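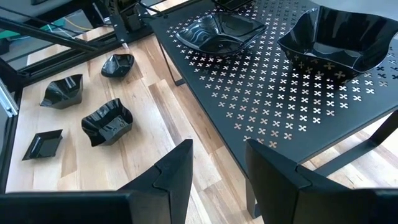 El presupuesto que se vota en septiembre trae una línea de 3.000 euros para «ampliación de pinza», y sospecho que saldrá adelante sin que se discuta. Yo votaría en contra.

Ya pasó en marzo. Jarken nos ofreció un juego de dedos por 1.279 euros, Goodwin lo igualó con portes aparte, y la comparación se quedó en el precio. Ninguna de las dos ofertas decía qué ocurre con un cuenco negro y brillante de borde ondulado, que es lo que hay que mover todos los días. El catálogo de Skaltby enseña cubos mates.

Comprar equipo para una tarea que no se ha medido me parece una forma cara de aplazar la medición. Con 400 euros se paga una vajilla variada, honda y llana, y una semana de pruebas con lo que ya tenemos. Si de ahí sale que los dedos no bastan, firmo la compra yo mismo.

Me dirán que Brutdale cambió de pinza y va mejor. Puede ser. También cambió de mesa, de luces y de turno, y nadie ha separado una cosa de otra. Pido nueve semanas de registros antes de gastar, y que la línea quede en blanco hasta entonces.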